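Wivholm Knit Gauge Table

A plain table of knitting gauge swatches: yarn weight, needle size, stitch pattern, and the size of the swatch before and after washing. It started as a spreadsheet for the Saturday knitting group in Wivholm and was moved here in June so that people could stop mailing copies around.

Contents

swatches.csv has one row per swatch, 100 rows in all. 62 of them are stockinette. The rest are ribbing or garter stitch.
yarns.csv has one row per yarn, with fiber content and the label gauge. Join it to swatches.csv on yarn_id.
notes.txt has free text from the knitters, lightly edited for spelling.

Columns in swatches.csv

swatch_id: text, never reused
yarn_id: text, matches yarns.csv
needle_mm: needle size in millimeters
pattern: stockinette, rib or garter
cast_on: stitches cast on, 40 unless the row says otherwise
width_before, width_after: centimeters
height_before, height_after: centimeters
washed: hand or machine

How the swatches were measured

Each swatch was laid flat without pins and measured with a steel ruler, leaving out the 2 edge stitches on each side. It was then washed, dried flat overnight and measured again. Ribbing was measured relaxed. If you need stretched widths for a hat or a cuff, you will have to make your own swatch.

Ribbed cuffs pull in more than the flat numbers suggest, so do not use the stockinette rows to size one.

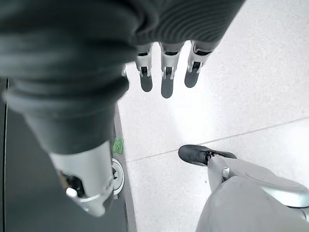
Known problems

The Grunine yarns were bought in two batches and the second batch is slightly thicker. Both have the same yarn_id. This will be fixed in the next version.
Lưu is spelled "Luu" in yarns.csv because an older script could not read the accent. Search for both.
Zunanel Sock has no label gauge. The field is blank, not zero.
Some heights after washing are missing.

License

Free to use and change for any purpose. Please keep this file with the data if you pass it on.

Corrections

Open an issue with the swatch_id and the value you think is wrong. New swatches are welcome if they use the same columns.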